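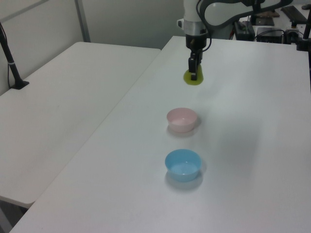
White folding tables get sold on how clean they look, and the Trullach Long Table is sold on almost nothing else. The product sheet says "bright," "fresh" and "hygienic" before it gets to a single measurement. I'm not convinced white is the color you want for a table that will see glue, coffee and wet paintbrushes, but I'll give it one thing: you can find stuff on it. A couple of small plastic bowls down the middle of a long white table, or one flat yellow-green disc lying on it, and your eye goes straight there. If you sort beads or fix clocks, that may be worth something to you. If you serve chili, you'll be scrubbing.

Trullach Long Table, folding, white
Price: $190
Weight: 42 pounds
Top: molded plastic, one piece
Legs: steel, folding, with sliding lock rings
Feet: rubber caps, not adjustable

We stock it. People keep asking for it, and I'd sooner sell it with the facts attached than have it come back in a torn box.

The top

One piece, no seam across the middle, no handle. Trullach says this makes it "stiffer than any split-top table." Maybe. I leaned on the center of ours with both hands and it gave a little, same as the Mostix with the seam. Where the single piece does help is paper. You can roll out a dress pattern or a map and your pencil won't fall into a crack.

The price you pay for that is getting it through a door. It doesn't fold in half. Two of us got it down the shop stairs, and the wall at the turn has a mark on it now. Measure your car first. I mean the inside, with the seats down, corner to corner.

The surface has a fine pebble texture, which the maker calls stain-proof. I left black tea, mustard and red marker on it overnight. Tea wiped off. Mustard left a yellow shadow that took baking soda and some bad language. The marker is still there. Call it stain-resistant if you're feeling kind.

The legs

Better than I expected. The steel is decent and the lock rings drop into place without being hit. One ring on our display table was stiff from the box and still is. There's no height adjustment of any kind, so on an uneven garage floor you will be folding cardboard, and tall people standing at it will feel it in the back after an hour.

The load claim

The box promises "commercial strength," with no number. I wrote to ask. The answer was 126 pounds, evenly spread, which is not much for a table this long. A sewing machine, fine. A row of full paint cans, I'd want it in writing. Don't let anybody sit on it.

About those reviews

Trullach's own site lists 1,918 reviews and nearly all of them are glowing. I read through several pages and a good number were written by people who'd had the table for a day. I would like to hear from them in a year, after it's been left against a shed wall in the sun. White plastic has a way of going the color of old piano keys, and "UV treated" can mean a great deal or very little. The warranty doesn't cover discoloring. That's in the small type on the back of the card.

Compared with the others we carry

The Mostix splits in the middle, has a carry handle, and comes in gray. It's uglier and easier to live with. The Khan trestle set is two wooden stands with no top at all, so you bring your own board, and you can replace the board when you ruin it. For a workshop I'd take the Khan. For a craft room on a level floor, where the table goes up and stays up, the Trullach is okay. I wouldn't pay extra for the matching cover, a thin fitted sheet that slides around.

In store only. We don't ship it, for reasons that will be clear if you try to lift one by yourself.

Posted in May by Gregor Morrison, Wasumton Supply

Comments

Selvaraj Kodikara
Had mine two summers. It has gone yellow at the end nearest the window and stayed white at the other. Otherwise no complaints, and the legs still lock.

patternbench
Does the pebble texture show through when you trace? That's the only thing stopping me.

Gregor Morrison
With thin tissue, yes. Put a sheet of poster board under it.

millroad_dee
Acetone takes the marker off. It takes the shine off too.

Khan owner
Bought the trestles after reading this and put an old door on top. Heavy as anything but it doesn't budge.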